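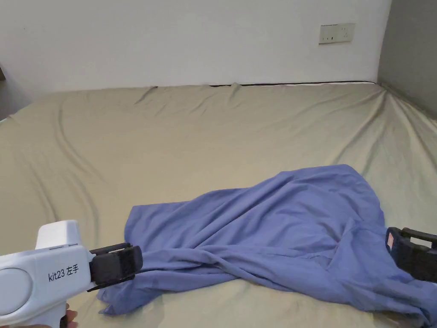
1/ ¿Puede ya una máquina doblar la ropa?
Respuesta corta: depende de la prisa que tengas y de lo que entiendas por doblar.

2/ Llevo desde enero tomando notas sobre esto, porque cada primavera alguien me asegura que el año que viene me jubilan el cesto de la colada. La colada, de momento, sigue teniendo fe en mí.

3/ Lo de la foto es el problema entero: una prenda azul hecha un gurruño encima de una cama y dos pinzas sujetándola, una por cada lado. Una de ellas dice "左手", mano izquierda. Ya es más de lo que yo tengo claro antes del café.

4/ Un plato es un plato desde cualquier ángulo. Una camiseta arrugada puede adoptar infinitas formas y ninguna viene en el manual. ¿Dónde está el cuello? ¿Eso es una manga o un pliegue con aspiraciones?

5/ Markos Galanis, que programa brazos para un taller de costura en Ferthorpe, me lo explicó así: "Coger tela es fácil. Lo difícil es saber qué has cogido". Le pregunté si eso valía también para adolescentes y me colgó.

6/ En ese taller probaron un brazo para doblar toallas. Toallas, ojo: rectangulares, gordas, dóciles. De 476 intentos, 13 acabaron en algo que Markos describe como "una decisión artística". No está nada mal. Luego le pusieron camisas y dejaron de apuntar.

7/ La sábana bajera merece tuit propio. Yo sigo sin saber doblarla y tengo dos manos, dos ojos y un tutorial guardado desde hace años. Si un robot lo consigue antes que yo, le cedo el armario.

8/ Ahora el dinero. En Gornadano, la lavandería industrial de mi zona, planchan y pliegan más de 2.000 piezas por turno. Con máquinas, sí. Pero a la máquina le llega la pieza estirada, y quien la estira es una persona.

9/ Esa parte no sale nunca en los vídeos. El vídeo empieza con la camiseta plana, centrada y mirando al norte. Así también doblo yo.

10/ Athina Tzanetos, encargada del turno de tarde allí, lleva la cuenta de los calcetines sueltos que aparecen dentro de fundas nórdicas. Va por 151. "Cuando una máquina me encuentre uno, hablamos", dice.

11/ Dónde veo avances de verdad: en agarrar sin romper, en soltar a tiempo y en volver a intentarlo cuando sale mal. Hace poco, si la tela resbalaba, el brazo seguía doblando aire con una dignidad tremenda.

12/ Dónde no los veo: calcetines del revés, botones, capuchas con cordón y cualquier cosa que haya pasado por las manos de un niño de cuatro años.

13/ Me preguntan por los aspiradores. Bien, gracias. El mío se llama Flerholm y ha vuelto a quedarse debajo del sofá - le dejo estar, parece contento.

14/ Si alguien trabaja en esto y tiene cifras de camisas (camisas, no toallas), que me escriba. Los mensajes están abiertos. Yo voy a tender.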